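시뮬레이션에서 그리퍼가 블록을 놓친 것으로 잘못 판정될 때 고치는 방법

작성일: 26/04/2021

로봇 팔로 작은 블록을 옮겨 판 위에 놓는 작업을 Lokix 시뮬레이터에서 돌리면, 가끔 "grasp lost" 오류가 나고 팔이 멈춥니다. 저도 263번째 실행에서 이 오류를 만났고, 원인을 찾는 데 시간이 많이 걸렸습니다. 같은 문제가 있는 분을 위해 순서대로 적습니다.

1. 먼저 멈춘 시점의 화면을 저장합니다
오류가 나면 바로 초기화하지 마십시오. 초기화하면 접촉 기록도 같이 지워집니다. 위쪽 카메라로 화면을 저장하고, 팔과 블록의 위치를 확인합니다.

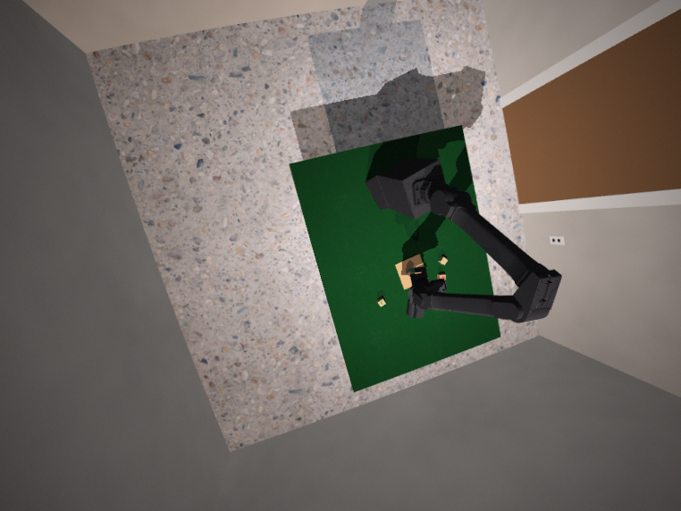 황갈색 물체 바로 옆에 있는 그리퍼. 작은 큐브 세 개가 그 주위에 있다.

그리퍼가 물체를 일부 가리면 위쪽 카메라만으로는 접촉을 판단하기 어렵습니다. 이 경우에는 로그의 접촉력 값을 같이 보아야 합니다.

2. 접촉력 로그를 확인합니다
contact_force 항목을 열고, 오류 직전의 19 스텝을 봅니다. 값이 0과 정상 값 사이에서 계속 바뀌면 블록이 정말 떨어진 것이 아니고, 접촉 계산이 불안정한 것입니다. 값이 한 번에 0이 되고 돌아오지 않으면 진짜 낙하이므로, 5번으로 가십시오.

3. 판정 조건을 바꿉니다
기본 설정은 접촉이 2 스텝만 끊겨도 낙하로 판정합니다. lost_steps 값을 6으로 올립니다. 더 크게 하면 진짜 낙하를 늦게 발견하기 때문에 권하지 않습니다.

4. 블록을 나란히 놓은 상태에서 다시 시험합니다
물체 사이가 좁으면 손가락이 옆 물체에 닿을 수 있습니다. 판 위에 물체 세 개가 거의 붙어 있는 배치도 꼭 시험에 넣으십시오. 노란 큐브처럼 판에서 떨어져 있는 것은 옆에 닿을 물체가 없어서 비교할 때 좋습니다.

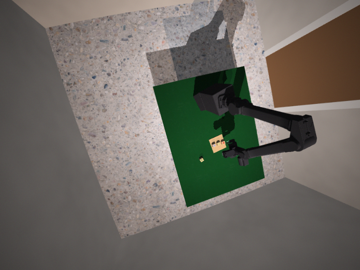 5. 진짜 낙하일 때
마찰 계수와 그리퍼 닫힘 폭을 확인합니다. 저의 경우에는 닫힘 폭이 블록 크기보다 크게 입력되어 있었습니다. 값을 고친 후에 설정 파일을 저장하고 시뮬레이터를 다시 시작해야 적용됩니다.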